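Section 6. Comparing two hands on soft and thin objects

By now you have the arms mounted, the cables clipped and both hands answering to the Plivport controller, so it's time for the part most people have been waiting for. Set aside a good stretch of the afternoon for this section, and please don't try to squeeze it in before a demonstration. The comparison is not difficult, but it goes much better when you are in no hurry, and you will want to repeat a few of the steps once you see how your own hands behave.

The two tasks below were put together by Chiyo Sekiguchi and Nipon Kamolrat when the Piras hand was still new to all of us, and they have stayed in the guide ever since (with a small revision on 10th March to the grip values). The first uses something soft that gives when you squeeze it. The second uses something thin that has to be held still while the other hand handles a tool.

Before you start

Lay a dark, non-shiny cloth over the work area. Bright tabletops confuse the head camera's depth reading, and a cloth also makes it easier for fingertips to get under a flat item. Check that every cable has enough slack to follow the wrist through a full turn.

CAUTION: Keep one person at the stop button whenever a blade is in either hand. Stay outside the reach of both arms until the status light is steady.

6.1 Soft object

1. In the Rastelus panel, open Grip and choose Soft. The force limit drops to 150. Leave it there for the first few tries, even if the hold looks weak to you.

2. Bring the left hand in from the side and let the thumb come to rest against the object. Stop as soon as the contact marker turns green.

3. Bring the right hand down over the top and close the thumb and index finger on whatever loose material you find there.

4. Hold for a slow count of 60, then write down whether either fingertip crept.

5. Release the right hand first, then the left.

Note: If the object bulges between the fingers, widen the gap between thumb and fingers a little before you touch the force limit. Gun-woo Shin suggests trying three different hand heights, and we have found that to be good advice.

6.2 Thin package and scissors

1. Change the left hand to Pinch and raise its limit to 250. Leave the right hand on Tool.

2. Place the scissors in the right hand yourself, with the arms paused. Seat the thumb in one loop and make sure the other loop can move freely.

3. Pinch a corner of the package with the left hand. Keep the pinch well clear of the line you plan to cut.

4. Move the right arm in slowly until the tips of the blades meet the edge of the plastic, and pause again to look at the angle from the head camera.

5. Close the scissors at the slowest speed. If the plastic folds between the blades, open them, back away and tighten the package a little with the left hand before you try again.

Note: Printed plastic is slippery, and a pinch that holds paper nicely may slide on it. Save each attempt under its own name in Plonitz, so that you can play the two hands side by side afterward and see where the slipping began.

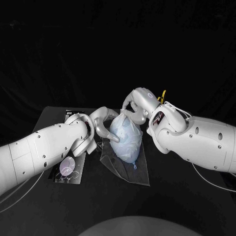
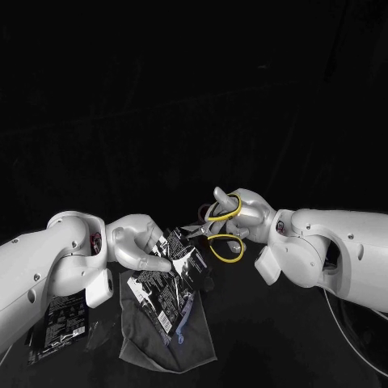
Fig. 6-1. Both hands at work over a dark cloth or sheet: first the soft object, then the package and scissors.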